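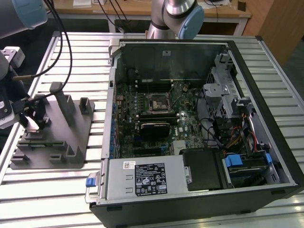 Desktop Refurbishing Technician (Bench), Full Time — Leltness Computer Reuse

Posted May 6, 2018
Filed under: Jobs, Repair & Refurbishing, Entry Level to Experienced
14 shares | 3 comments

Leltness takes in used office desktops, tests them, repairs the ones worth repairing, and sells them to schools, small offices and families. The rest we strip for parts. We are hiring two bench technicians for the shop at Flaststead. One position is on the intake and teardown side. The other is on rebuild and test. You can apply for either one or for both, and we will talk about which fits at the interview.

The work is almost all desktop towers. We see very few laptops and no phones. Most of what comes in was bought in bulk by an office, used for four to seven years, and replaced all at once, so a technician may see the same model all week. Some people like that and some do not. Please think about which one you are before you apply.

What the intake technician does

You unload towers from the cart, log the asset tag, wipe down the outside and take off the side panel. You check for missing parts, damaged connectors, swollen capacitors and anything that has been sitting in the case that should not be there. You blow out the dust in the booth, never at the bench. Drives come out first and go in the locked bin with the log sheet. No drive stays in a machine past intake, even if the customer says it was already wiped.

After that you decide if the tower goes to rebuild or to parts. We have a written guide for this and you will use it until you know it. If it goes to parts, you take it down to the bare case: cooler, processor, memory, cards, power supply, drive cage, board. Parts are bagged and labeled the same day. Screws are sorted at the end of the shift into the trays by thread.

What the rebuild technician does

You get a tower that passed intake and you bring it back to one of our standard builds. That means cleaning the old thermal paste off the processor and the cooler, checking the socket under the magnifier before anything goes back in, fitting matched memory, testing the power supply under load, and installing a drive from our own stock. Some orders call for a graphics card. Cables are tied back so the side panel closes without being forced — we get returns from bad cable work more than from bad boards, and we would like to see fewer of them.

Each machine then goes to the test rack overnight. In the morning you read the results, sign the sheet or pull the machine back to the bench. If it fails twice it goes to the lead, Boonsong Jaidee, who decides what to do with it.

Last year the shop shipped 704 desktops and we expect to pass that this year. We do not set a daily number for each person. We do look at how many of your machines come back.

What we are looking for in both positions

You have taken computers apart and put them back together. It does not have to have been a paid job. If you have kept your own and your family's machines running, say so and tell us what was wrong with them.

You can install a processor without bending pins, and you know which way the lever goes. You know what an ESD strap is for and will wear one every day, including in summer when people start leaving them off.

You can lift 40 pounds to waist height and stand for most of a shift. Stools are provided at every bench but a lot of the job is walking between the bench, the booth and the shelves.

You can write a clear note. Another technician will pick up your machine if you are out, and the note taped to it is all they have. "Bad" is not a note. "No post, tried known good memory in slot 1, fans spin" is a note.

You are comfortable reading part numbers off small labels. A magnifier and a lamp are on each bench.

Helpful, not required

Soldering experience, mainly for power jacks and capacitors.
Experience with spreadsheets. Our inventory is kept in one for now.
A driver's license. We do pickups twice a month and the second driver is usually someone from the benches.
Spanish or Thai. Several of our regular buyers would be glad of it.

A certification is fine to list but we do not ask for one and it does not change the starting rate.

The shop

We have the ground floor of the old Osport building. Parts are kept on the shelves along the back wall and the test rack has its own room because of the heat and the noise. There is air conditioning on the bench side. The loading area does not have any and gets warm in the afternoon. There is a break room with a refrigerator, a microwave and a table. Food and drinks stay in there.

Tools are supplied. You do not need to bring your own drivers, and if you do bring them, mark them with your name or they will end up in the general drawer. Safety glasses are supplied and required for teardown. Gloves are optional. Case edges on the older towers are sharp and most of us wear them.

Parking is free behind the building. The 173 bus stops across the street.

Hours and pay

Both positions are 40 hours a week, 8:00 to 4:30 with a half hour for lunch. Intake can start at 7:00 if you prefer it, once you have finished training. There is no weekend work except for one inventory day in the fall, which is paid at time and a half.

Starting pay is $15.50 an hour for intake and $17.25 for rebuild. There is a review at 90 days and another at one year. Everyone who has moved from intake to rebuild so far has done it between those two reviews, but we can't promise an opening will be there.

Paid time off is ten days the first year plus holidays. Health insurance starts after 60 days and we pay a little over half of the premium. Employees may buy one refurbished desktop a year at parts cost. There is also a $200 allowance each year for work shoes, which can be spent on one pair or two.

Training

The first two weeks are spent with another technician. You will tear down a good number of machines before you rebuild any, whichever job you were hired for. We do it this way so that everybody knows how the common cases come apart: which drive sleds slide out with a clip, which cages have to be unscrewed, where the hidden screw is on the front cover. You will break a clip or two. Tell us and put the piece in the tray, and we'll match it from the spares.

In the third week you work at your own bench and Boonsong checks each machine before it goes on. After that he checks one in five.

How to apply

Send a resume or a plain letter, one page or two, to the Leltness office at 432 Yensuk Road, attention Kanyarat Ratanaporn. You can also drop it off at the front counter any weekday before 4:00. Put "Intake," "Rebuild" or "Both" at the top.

With it, please include a short answer to this: describe a computer you repaired, what you thought was wrong at first, and what was really wrong. Half a page is plenty. We read these before we read the resume.

We will call the people we want to meet. The visit takes two hours and has two parts. First you sit down with Kanyarat for the usual questions about hours, pay and past work. Then you go to a bench with Boonsong and work on a tower with a fault in it. You will have tools, a spare power supply, spare memory and a working monitor. Finding the fault is good, but what he mostly wants to see is the order you try things in and how you handle the parts. You are paid $30 for the bench portion, whatever the result.

Applications are open until the end of May. We would like both people to start as soon as they can after that, and we can wait out a normal two week notice.

If you applied last year you are welcome to apply again — please send a new letter, as we did not keep the old ones.

Leltness is an equal opportunity employer. If you need a change made to the bench or the schedule in order to do this job, let Kanyarat know when she calls and we will work on it before the visit. One of our benches already adjusts for height and a second is on order.

3 comments

dmr_towers: Is part time possible for intake? I have classes until noon.

Leltness office: Not for these two, sorry. We may have a part time opening for parts sorting later in the year. Send a letter anyway and write "Part time" on it.

Paulette: Do you take donations of single computers or only from offices?

Share this post | Tags: desktop repair, bench technician, computer reuse, Flaststead jobs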